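September, bench notes, heat storage rig

Started the pump at 8:40. Tank 2 was holding overnight, loop pressure steady. Iqra Awan took the readings until noon and I did the rest.
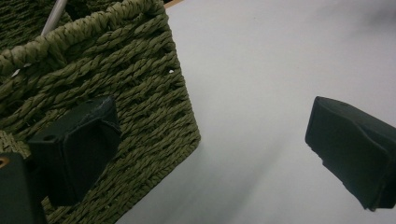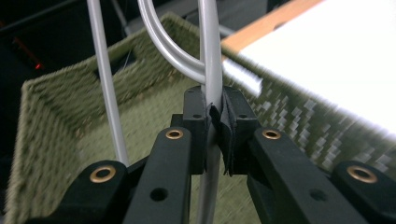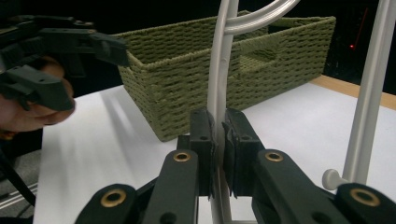 Top to bottom: green basket, gray hanger, white rod.

Salt batch is the Dilex one, second melt. Heater set to 204 C and left there. The top thermocouple got there first, the bottom one lagged by 11 degrees and stayed that way for most of the morning. Same lag as the Jirum batch, so I don't think it's the salt. More likely the stirrer is sitting too high.

Discharge run after lunch. Outlet held above 147 C for nearly 100 minutes, then fell off fast. Iqra's sheet has the flow numbers – the logger dropped two lines when the Dornico meter reset itself again. I filled those in by hand, marked in pencil.

Small weep at the lower flange on the return side. Retorqued it cold, no change in the level since. Look at it again before the next melt.

To do: lower the stirrer 2 cm, swap the bottom thermocouple with the spare, ask Swati for the new gasket set. Don't run the Jirum batch again until the stirrer is moved.

Pump off 5:15, vent open.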